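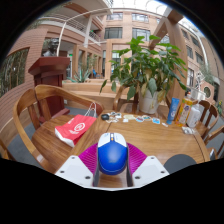 A blue and white computer mouse over a wooden table.

Fivthorpe library to lend out computer equipment from February

Residents of Fivthorpe will be able to borrow computer mice, keyboards and laptops from the town library from February, under a scheme agreed by the parish council on 7th November.

The library already lends books, jigsaws and a small number of garden tools. Under the new scheme, anyone with a library card can take home equipment for up to 4 weeks at a time, free of charge. Laptops will need a second form of identification. Smaller items will not.

Gunhild Laxdal, the library manager, said the idea came from requests at the help desk.

"People come in to fill in a form or apply for a job, and they run out of time on the public computers," she said. "Quite a few have an old laptop at home with a broken trackpad or keys missing. A spare mouse would sort them out, but they don't want to buy one to find out."

The library's six public computers are booked in one-hour slots. Staff turned down 622 requests for a longer session over the past year, according to a report given to councillors.

The council has set aside £1,000 to start the scheme. Of that, £400 will go on cleaning, testing and labelling items that have been donated, and the rest on chargers, carry cases and replacement batteries. The laptops themselves are being given by Cindgate, a furniture firm on the edge of the town, which is replacing the machines in its offices.
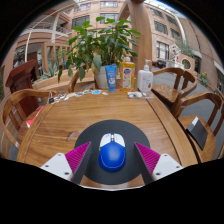

A wireless mouse on a round mouse pad.

Bjarke Thygesen, office manager at Cindgate, said the laptops were five years old and in good working order. The firm will wipe them before handing them over.

Two councillors asked what would happen if equipment was lost or came back damaged. Ms Laxdal told them that borrowers would be asked to pay towards the cost of a laptop, up to a fixed limit, but that there would be no charge for a mouse or a keyboard. The limit has not yet been set and will come back to the council before the scheme opens.

Councillor Radu Cozma, who voted in favour, said he would like to see the opening hours looked at as well. The library closes at 5pm on most days – too early, he said, for people who work outside the town.
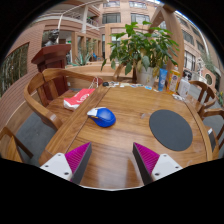 A short class for beginners will run alongside the lending scheme. It will cover setting up an email account, using a mouse and keyboard, and spotting scam messages. Places are free but must be booked at the library desk or by telephone, and people may bring their own laptop if they have one.

Donations of working equipment can be left at the desk during opening hours. The library cannot take printers, large monitors or anything with a damaged battery. Items that fail testing will be sent for recycling.

Borrowing rules and the class timetable will be put up in the library entrance and on the parish noticeboard in January.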